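Part-Time Bookkeeper, Noladis Repair

Noladis fixes old desktop computers for people who refuse to buy new ones. Our work is careful. Our invoices live in a shoebox, and the shoebox is full.

We want someone two mornings a week who likes numbers and can say no to Meifang Tian, the owner.

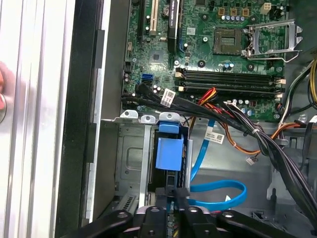 Do I need to know computers?
Spreadsheets, sure. The rest of us handle the insides.

Pay is $1,858 a month. Write to Meifang at the Rindlow shop by May 20, 2025.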